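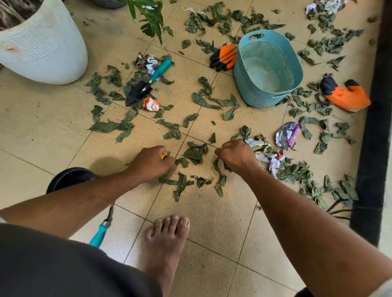
June, evening. Clearing the plant corner, and what a machine would make of it

Did the floor by the planters by hand, kneeling and squatting. Leaves and wrappers together, all over the tiles, with a dusting of soil under everything. I had meant to do it quickly and then write up my notes on the Virkard trial, but the job kept turning into the notes, so the two are going in together.

The question I have been carrying since spring is whether any machine I could buy or borrow would do a chore of this kind from start to finish. My answer tonight is no, with some qualifications.

Take the picking up first. A crumpled wrapper is a poor object for a gripper. It has no fixed shape and it gives when touched, and foil throws the light back in a way that upsets depth sensing. I take one with finger and thumb without planning anything. Leaves are worse in one respect and easier in another. A torn, curled leaf stands proud of the tile and can be pinched. A flat one has to be slid or scraped to a grout line and lifted from there. With the right hand I was taking leaves by the cluster while the left dealt with a single wrapper, two different grasps at once, and I only noticed because I was thinking about it.

The Virkard arm, when I last saw it run on litter of this type, had one grasp and used it for everything. It logged 86 attempts on a mixed tray and the person running it was pleased with the result. I was less so. The tray was flat, evenly lit and had no soil on it. There was also nothing on it that had to be left alone.

Which brings me to sorting, the part I would mark as hardest. On this floor there are three classes of thing: waste, green matter and tools. The trowel stays. The gloves stay. The basket stays, and so does the black pot. The leaves go to compost if they are clean of plastic, and the wrappers go in the bin. There is a piece of white string, which could be either rubbish or something I would want again next week. I kept it. I doubt I could write down the rule I used.

Then the living plant. Long narrow leaflets hang down over the same tiles where the fallen leaves lie, and both are green. A system trained to collect leaves from a floor needs to know which ones are still attached. One could have it tug gently and stop at a set resistance. The Jidska people describe something close to this in their notes, though for fruit. The dry stems in the white planter would fail such a test at once, being brittle, and whether they ought to come out is a question I have not settled myself.

A suction machine is the obvious reply, and I did consider it. The Vuleck floor unit costs 669 and is rated for up to 3 litres of dry debris. It would take the soil and the smaller bits well. It would also swallow the string, choke on the larger wrappers and mix the leaves with plastic, so that nothing could be composted. It needs the tools lifted first, and the gloves. By the time I have cleared the floor for it I have done most of the work.

So the sensible split at present is this: hand for the coarse pass, machine for the dust. I would put the coarse pass at four fifths of the effort. The knees would agree.

Some points to follow up:

Ask Ilie whether their two-armed bench can run both arms on separate objects, or only on one object held in common. The brochure is vague.

Repeat the Virkard tray with dry soil sprinkled over it, and with one trowel left in as an item to avoid. Score any contact with the trowel as a failure.

Try it on tiles with dark grout. Lines running at an angle to the machine may be read as edges, and I would like to know before blaming the gripper.

Decide on a measure. Items per minute favours the machine that takes the easy ones. Floor area left fit to walk on barefoot is closer to what I want, since that is how I use it.

Mend the note on green waste in the earlier entry - I had the compost bin down as taking coated paper and it should not.

Stopping at half past nine. Sweep in the morning, brush first, then the damp cloth along the grout.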